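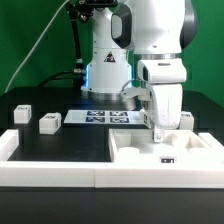
Brekar Blocks, version 2

Layouts, label sheets and table notes for the white block set

Maintained by Ladi Ogbonna and Chibuzor Obi

What is in this folder

Brekar Blocks is a set of tabletop layouts for small white cubes, a white tray and a flat plate with four square markers. Each layout says which blocks go on the table, where they stand in relation to the plate, which printed face points up, and what ends up in the tray. There are around 2000 layouts in this version.

The folder holds the following:

layouts.csv - one row per layout
labels/ - the printable characters for the block faces, 200 files
plate/ - the marker plate drawing
notes/ - free-text notes on 170 of the layouts
CHANGES.txt
LICENSE.txt

The notes cover the layouts we had trouble setting up the same way twice. If a layout has no note, the row in the CSV should be enough to set it up.

The table

Use a black tabletop with a matte finish. The first version of the set was laid out on a shiny one, and the light from the ceiling left pale patches that were easy to confuse with the blocks. Wipe the top down before you start. Dust shows badly on black and the white blocks pick it up.

Behind the table we hang a bright green backdrop. Any even green will do. Pull it tight enough that there are no deep folds at block height, and leave a gap between the cloth and the back edge of the table so it doesn't drag when someone walks past.

Cables go along the back or down the side of the table, clear of the block positions. None of the layouts use the strip along the back edge.

The plate

The plate is flat and white and carries four square markers, two by two. It lies in the middle of the table. All positions in layouts.csv are measured from the center of the plate, so once it is down it should stay down for the whole session. We tape it from underneath. If it gets bumped, stop and line it up again before carrying on. Correcting the numbers later took us longer every time we tried it.

It is fine for the plate to be partly hidden from one side. It is not fine to stand a block on it. Version 1 had a few layouts that did this and they have been removed.

When you print the plate, turn off "fit to page." Check the print against the scale bar on the drawing. Keep the white border around each marker when you trim.

The blocks

The blocks are white cubes with printed characters. The characters on a block are recorded by face: top, front, back, left, right and bottom. A face with nothing on it is written as "blank" in the CSV. An empty cell means we did not record that face, and you should not read it as blank.

Labels are grouped by sheet:

Ezeani - single letters
Sterum - digits and short codes
Burnska - letter pairs

The sheet names have no meaning beyond telling the sheets apart. Please keep them if you reuse the labels, as the notes refer to them throughout.

Labels wear at the corners first. Replace the whole label when an edge lifts. Pressing it back down works for an hour or so, and then it catches on the next block. A soft pencil eraser takes off most finger marks.

The tray

The tray is white, like the blocks. We get asked about this. A darker tray would make the blocks easier to see, but part of the purpose of the set is sorting and tidying objects that look much like the thing they are being put into. If you only need the layouts on the open table, filter on tray = none.

A block counts as in the tray when all of its bottom face is inside the rim. Leaning on the rim does not count. In the CSV a leaning block is marked "edge," and there are not many of those.

Fields in layouts.csv

layout_id - the layout number, unique
block_id - which blocks are used, separated by semicolons
sheet - label sheet for each block, same order
x, y - block center, measured from the plate center
turn - rotation on the table, in degrees
faces - printed characters by face
tray - none, left, right or front
end_state - in, out or edge for each block
note - file name in notes/, if there is one

"Left" and "right" are always as seen from the front of the table, facing the green backdrop. Version 1 was mixed on this point. Do not combine rows from the two versions without checking the tray field.

Known problems

Some of the characters look alike when a block is turned. On the Sterum sheet 6 and 9 have a bar underneath, but the bar is thin and is the first part to rub off. On the Ezeani sheet, N and Z have no bar at all. We plan to fix this in the next set of labels.

A block near the far left and toward the back is easy to miss when clearing the table. Several early rows list a block that had been left over from the layout before. We found these by comparing rows in order and corrected the ones we were sure of. The rest are marked "check" in the note field.

The turn values were read by eye against a printed protractor. Treat them as good enough to set up a layout, and no better than that.

Putting things away

Blocks go back in the box by sheet, printed side up. The plate goes flat on top with card over it - it warps if it is stood on end. Chibuzor keeps the spare labels, and the master plate drawing is the one in this folder. Any other copy may be from version 1.

Corrections

Send corrections to Ladi with the layout number and what you think the row should say. Small fixes are added as they come in and listed in CHANGES.txt. Changes to the plate or the label sheets wait for the next version.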